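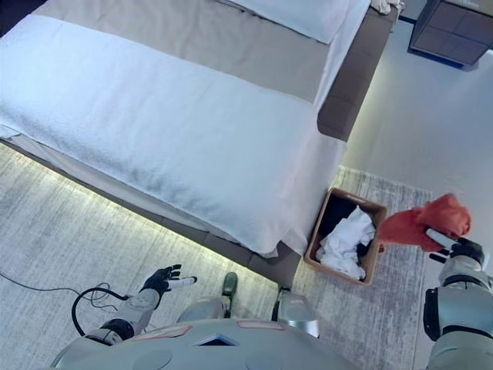
Cabrera Design Workshop

The Cabrera Design Workshop is a teaching and fabrication center for engineering students at Skodov Technical College. It opened as a single converted storage hall and now fills two floors of the Alska Building, with 822 square meters of floor space for prototyping, testing and coursework. Undergraduates from every engineering department may use it, and first-year students get the same access as seniors once they have passed the safety course.

History

The workshop grew out of a design class taught by Hicham Badawi, a mechanical engineer who wanted his students to hold the things they had drawn. His first group of 16 students built hand-cranked water pumps in a corner of the hydraulics lab, working mostly in the evenings after the regular classes had cleared out. The pumps leaked badly, but the class filled up the next term and had a waiting list the term after that. The college gave Badawi the old storage hall, and he ran the place from a desk beside the drill press for 7 years before a full-time manager was hired.

The upper floor was added when the electronics teaching lab moved in from across campus. Putting the two groups under one roof changed the projects a great deal - mechanical students began adding sensors to everything, and electronics students finally learned to make a decent enclosure!

Facilities

The ground floor holds the machine shop, with lathes, milling machines, a welding bay and a sheet metal area. Large assemblies are built in the open bay at the north end, where a roll-up door leads straight to the loading yard. The upper floor has soldering benches, 3D printers, a laser cutter and two meeting rooms with whiteboard walls. A parts library by the stairs lends out motors, bearings and microcontrollers, and students may keep a borrowed part until the end of the term.

Courses and projects

Design courses in all four years use the workshop. The best known is Ello, a two-term senior course in which mixed teams take on a problem brought by a local company, farm or clinic. Past Ello teams have built a folding ramp for delivery vans, a low-cost grain moisture tester and a wonderfully quiet fan for a school greenhouse. Each team presents a working prototype in December and a revised one in the spring, and the spring showing is open to the public.

Student clubs use the open bay after 6 p.m. The human-powered vehicle club is the largest of them and keeps its frames on wall racks above the welding bay.

See also

Skodov Technical College
Project-based learning
Engineering design process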